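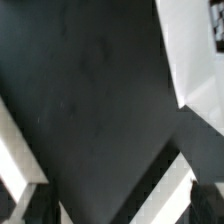 Arbeitszimmer in mattem Anthrazit: Wie lebt man damit, ohne den ganzen Tag zu wischen?

Tranana Wohnen & Werkeln > Wände, Farben, Oberflächen
Gestellt von Iona Carnegie am 4. April 2018

Hallo zusammen,

wir haben eine kleine Kammer neben der Küche, die bisher als Endlager für Koffer und gute Vorsätze diente. Jetzt soll ein Arbeitszimmer daraus werden. Mein Mann hat in einem Heft gesehen, dass man so etwas heute dunkel streicht, und ich habe in einem schwachen Moment genickt. Seitdem steht der Eimer im Flur: Trodirel, matt, Farbton 481, der auf der Farbkarte aussieht wie Schiefer und im Eimer wie etwas, das man aus einem Abfluss holt.

Zur Wand soll ein Schreibtisch mit ebenfalls dunkler, matter Platte kommen, 85 cm tief, von Catov. Den haben wir uns im Laden angeschaut. Ich habe einmal mit der Hand drübergestrichen, und man konnte meine Lebenslinie ablesen. Die Verkäuferin meinte, das sei »lebendig«. Lebendig ist auch unser Hund, und der darf trotzdem nicht auf den Tisch.

Meine Fragen also:

Sieht man auf matten dunklen Flächen wirklich jeden Fingerabdruck, oder gewöhnt man sich daran? Wird der Raum zur Höhle? Er hat nur ein Fenster, und das geht nach Norden, auf die Mülltonnen der Nachbarn. Und womit macht man die Platte sauber, wenn Glasreiniger Schlieren zieht und Spülwasser auch?

Als Gegenmittel denke ich an viel Weiß: weißes Regal, weiße Kästen, weiße Lampe. Mein Mann sagt, dann sehe es aus wie ein Schachbrett. Ich finde, es gibt Schlimmeres als ein Schachbrett, zum Beispiel eine dunkelgraue Kammer mit Koffern.

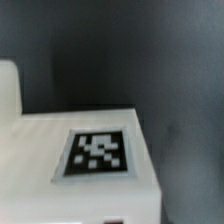 Weiß und matt, oben mit schwarz-weißem Muster.

Budget ist noch ein wenig da, aber nicht viel, der Tisch hat es in sich. Für Tipps bin ich dankbar, auch für solche, die mir erlauben, den Eimer zurückzubringen.

Viele Grüße
Iona

Mercedes Valderrama

Liebe Iona,

willkommen im Club der Leute, die einmal genickt haben. Ich wohne seit zwei Jahren mit einer anthrazitfarbenen Wand und kann Dir aus dem Feld berichten.

Zuerst zu den Fingerabdrücken. Ja, man sieht sie. Auf mattem Dunkelgrau sieht man allerdings noch etwas anderes, vor dem Dich keine Farbkarte warnt: Streifspuren. Du gehst mit der Jacke an der Wand vorbei, und zurück bleibt ein heller Strich, der glänzt, als wäre eine Schnecke auf Durchreise gewesen. Das ist kein Schmutz, da ist die Oberfläche poliert worden, und je eifriger Du daran reibst, desto größer wird die blanke Stelle. Ich habe aus einem Strich von Fingerlänge an einem einzigen Sonntag eine Fläche von der Größe eines Esstellers gemacht. Dort hängt jetzt ein Kalender. Er hängt etwas tief, Besucher fragen manchmal.

Also: Wand nicht reiben. Tupfen, mit einem weichen, kaum feuchten Tuch, und dann weggehen, wirklich weggehen, in ein anderes Zimmer. Im nassen Zustand sieht jede Stelle furchtbar aus. Wer stehen bleibt, fängt wieder an zu reiben.

Heb Dir außerdem einen Rest Farbe im Schraubglas auf und schreib den Farbton drauf. Ausbessern mit dem Pinsel sieht man bei Matt leider, mit einer kleinen Schaumstoffrolle geht es besser. Falls es ganz schlimm kommt, streichst Du die Wand von Ecke zu Ecke neu. Einen Fleck mitten in der Fläche zu überstreichen und zu hoffen ist eine Beschäftigung für Optimisten.

Nun die Tischplatte. Glasreiniger würde ich weglassen, ebenso alles, was nach Zitrone riecht und »Pflege« heißt. Pflege bedeutet Film, und auf dem Film sammeln sich die nächsten Fingerabdrücke. Bei mir funktioniert lauwarmes Wasser mit einem Tropfen Spülmittel (ein Tropfen, kein Schuss), danach mit klarem Wasser nachwischen, danach trocken. Die Schlieren kommen fast immer davon, dass der zweite Gang fehlt. Mikrofaser nur die glatte Sorte, die flauschige verteilt die Fusseln so gleichmäßig, dass man es für Absicht hält. Und bitte vorher in die Anleitung von Deinem Tisch schauen, was der Hersteller verträgt. Beim Schmutzradierer Finger weg, der ist feines Schleifpapier mit gutem Ruf.

Was die Höhle angeht: Ein Nordfenster ist gar nicht so schlecht. Das Licht ist gleichmäßig, und im Streiflicht der Mittagssonne sieht Matt nämlich am schlimmsten aus, da kommt jeder Rollenansatz heraus. Ich würde aber auf keinen Fall alle vier Wände machen. Streich die Wand hinter dem Tisch dunkel und lass den Rest hell, auch die Decke. Vor allem die Decke!

Und mit dem Weiß hast Du recht, Dein Mann hat aber auch ein bisschen recht. Viele kleine weiße Sachen vor Dunkelgrau wirken unruhig. Eine einzige große helle Fläche wirkt dagegen ruhig, und Du bekommst obendrein Licht zurück. Nimm kein Kaltweiß dafür. Ein Weiß mit einem Stich ins Cremige verträgt sich mit Anthrazit viel besser, reines Weiß sieht daneben leicht nach Zahnarzt aus.

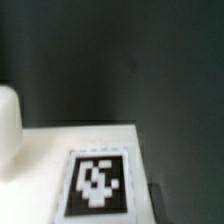

Cremiges Weiß vor Dunkelgrau, an der Hinterkante ein schmaler Schattenstreifen.

Mit der Kante habe ich mich übrigens lange beschäftigt, länger, als ich vor meiner Familie zugeben würde. Wo Hell auf Dunkel stößt, sieht man jede Welle in der Wand. Unser Altbau besteht nur aus Wellen. Ich hatte das Sideboard erst ganz an die Wand geschoben, da war links Kontakt und rechts ein Spalt, in den eine Postkarte passte (und auch hineinfiel). Jetzt steht es überall einen Daumen breit ab, und es sieht aus, als hätte sich jemand etwas dabei gedacht.

Beim Streichen selbst noch dies: Kreppband abziehen, solange die Farbe feucht ist. Ich habe gewartet, bis alles schön durchgetrocknet war, und dann die Kante in Fetzen mit abgezogen. Die Nachbarin unter uns hat den Monolog mitgehört und grüßt seither sehr freundlich.

Halt die Ohren steif, und grüß den Hund.
Mercedes

Pui-shan Lai

Eimer zurückbringen. Hellgrau kaufen. In drei Monaten merkt Dein Mann den Unterschied nicht mehr.

Falls er doch mitkommt in den Laden: bei Buchanan nehmen sie angemischte Farbe nicht zurück, habe ich im August selbst versucht. Der Eimer steht noch bei mir im Keller. Wer Aubergine braucht, bitte melden.

Morven Swanson

Ich muss hier ein Wort für die dunkle Wand einlegen, weil die beiden Vorrednerinnen sie behandeln wie einen Kredithai. Meine ist jetzt im dritten Winter und sieht gut aus. Gut für eine Wand, an der ein Kind wohnt.

Der Fehler wird meistens beim Kauf gemacht. »Matt« sagt erst einmal nur, dass die Wand nicht glänzt. Wie viel Wischen die Farbe aushält, steht auf der Rückseite des Eimers unter Nassabriebklasse, klein gedruckt, neben dem Hinweis, man möge die Farbe nicht trinken. Klasse 1 ist die strapazierfähigste, und dann geht es abwärts. Schau nach, was bei Deinem 481 steht. Gibt es dort eine niedrige Zahl, kannst Du halbwegs ruhig schlafen. Gegen das Blankreiben, das Mercedes beschreibt, hilft das aber nur teilweise, da hat sie leider recht.

Licht ist der andere Punkt. Eine einzelne Deckenlampe in einer dunklen Kammer ergibt Verhörzimmer. Ich habe eine Leuchte auf dem Tisch, eine, die an die helle Decke strahlt, und eine kleine im Regal, die vor allem nett aussieht. Zusammen haben sie 70 Euro gekostet, gebraucht, und sie haben mehr gebracht als der Anstrich. Häng vorher nichts fest auf! Stell die Lampen eine Woche lang auf Stapel von Büchern und schieb sie herum. Deine Familie wird in dieser Zeit Fragen haben.

Zur Platte: Ich bin irgendwann auf eine große Schreibunterlage aus Filz umgestiegen, fast so tief wie der Tisch. Darauf liegen die Hände, darauf steht der Kaffee, und die berühmte Platte zeigt sich nur noch am Rand, wo keiner hinfasst. Man hat dann viel Geld für eine Oberfläche bezahlt und deckt sie zu. Meine Großmutter hat es mit dem Sofa genauso gehalten.

Staub ist das, was man wirklich täglich sieht. Auf Dunkel sieht man ihn, auf Weiß sieht man dafür alles andere. Trocken drüber mit einem Staubtuch, am besten morgens, bevor die Brille sauber ist.

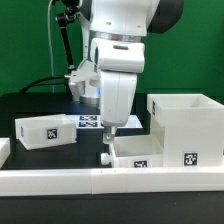
Effie Lennox wendet dagegen ein, Filz sei auf dunklen Platten eine Katastrophe. Ihrer habe in einem einzigen Winter so viel Flaum abgegeben, dass man einen zweiten daraus hätte machen können. Sie habe jetzt eine Unterlage aus Kork, die sehe zwar aus wie eine Pinnwand, die sich hingelegt hat, fussele aber nicht. Und beim Spülmittel schwöre sie auf die billige klare Sorte ohne Farbstoff und ohne Balsam.

Morven Swanson

Kork ist auch gut, Effie. Auf Kork schreibt es sich nur scheußlich, wenn man mit dem Kugelschreiber aufdrückt, und ich drücke auf. Bei mir steht seither jeder Einkaufszettel doppelt, einmal auf Papier und einmal im Tisch.

Iona Carnegie

Danke Euch allen! Zwischenstand: Auf dem Eimer steht Klasse 1, ich habe die Brille dafür geholt. Wir streichen also nur die Wand hinter dem Tisch, die Decke bleibt hell, und mein Mann hat unterschrieben, dass er keine Jacke trägt, wenn er das Zimmer betritt. Statt der vielen weißen Kästen wird es ein breites Regal in Cremeweiß, mit einem Daumen Abstand zur Wand. Über Filz oder Kork wird bei uns noch gestritten.

@Pui-shan: Wie viel Aubergine wäre das denn? Wir hätten da noch ein Gästeklo.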